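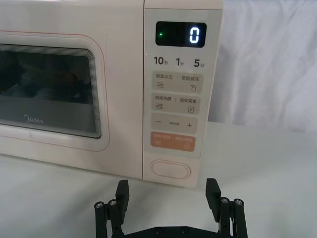
Why Does Your Heart Pound When You Jump Rope?

By Leidy Rivadeneyra

Grab a jump rope, find a clear spot, and jump for 30 seconds. Now put your hand on your chest. Thump, thump, thump! Your heart is working much harder than it was a minute ago, and you didn't even have to tell it to. How cool is that?

Your heart is a muscle, and it's a little bigger than your fist. Its job is to push blood all the way around your body, out to your toes and back again. Blood carries oxygen, a gas that comes from the air you breathe. Your muscles use oxygen to help turn food into energy, and when you jump, your leg muscles want a lot more of it than they do when you're sitting and reading. 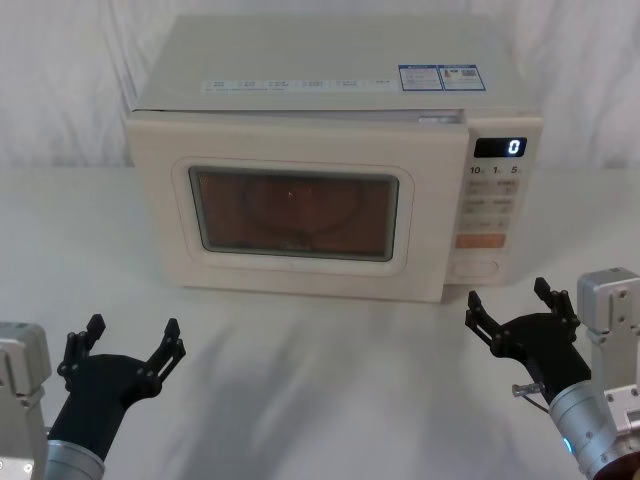
So your brain sends a message to your heart: speed up! Your heart beats faster and squeezes harder. At the same time you start to puff, and all that puffing pulls in extra air and pushes out carbon dioxide, the waste gas your muscles make while they work. Your heart and lungs are a great team (they even sit right next to each other, inside your ribs).

You might notice your cheeks getting warm, too. Working muscles make heat, so your body sends more blood close to your skin, where the heat can escape. Then sweat comes along, and as it dries it cools you down.

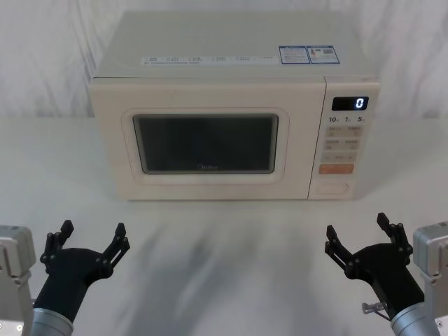
Does your heart ever get tired like your legs do?
Your heart is made of a special kind of muscle that you won't find anywhere else in your body. It takes a tiny rest between one beat and the next, and that lets it keep going all day and all night, even while you're asleep.

If you jump rope often, your heart gets stronger, just like your legs. A stronger heart can push out more blood with each squeeze, so it doesn't have to beat as fast when you're resting. Some top runners and rowers have very slow resting heartbeats for exactly this reason!

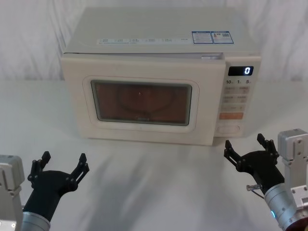
When you're done jumping, don't flop down right away. Walk slowly around the room and feel your heartbeat settle, bit by bit. Have a drink of water, catch your breath, and then see if a friend wants a turn with the rope.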